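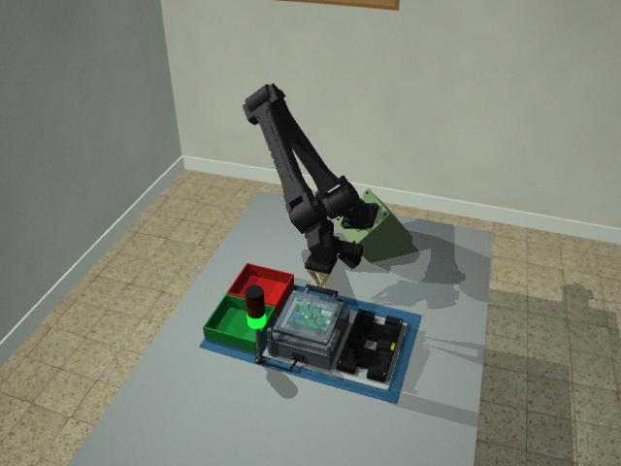
Chapter 6
Chores and Shop-Floor Tasks

A chore is a task that a person learns in minutes and rarely describes in full. Wiping a counter, sorting parts into trays and closing the lid of a box all belong to this class. This chapter asks which of them a machine can do now, and at what rate of failure.
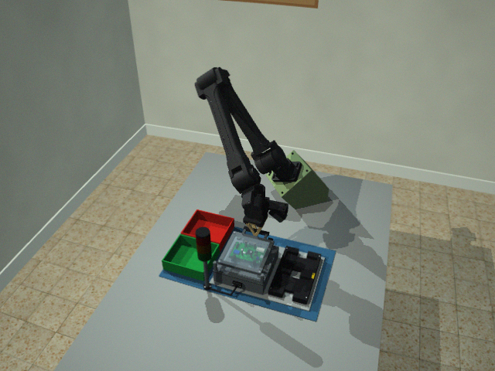 Shop-floor work is the easier case. The station is fixed, the parts are known, and a fixture can hold a part in the same position every cycle. In a kitchen, none of these conditions can be assumed.

6.1 Success rate and cycle time

Two measures are used throughout. Success rate is the share of trials completed without human help. Cycle time is the time from the first motion to the last. In the Plikcombe trials, an arm completed 71 of 100 enclosure tasks, with a mean cycle time of 38 seconds.
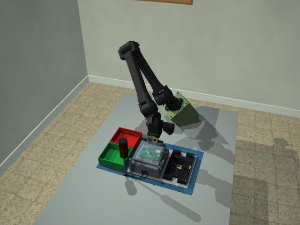
A trial that ends with the lid shut but the board out of its seat is scored as a failure. Partial credit is covered in Section 6.4.

6.2 Contact

Most failures occur in the last 10 millimeters of travel, where the fingers may block the view of the part.
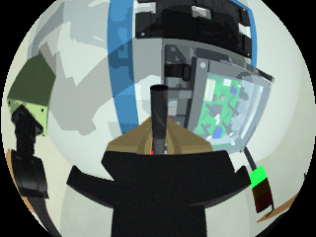

Position control alone is seldom enough at this range. The controller must also limit force, as described in Chapter 4.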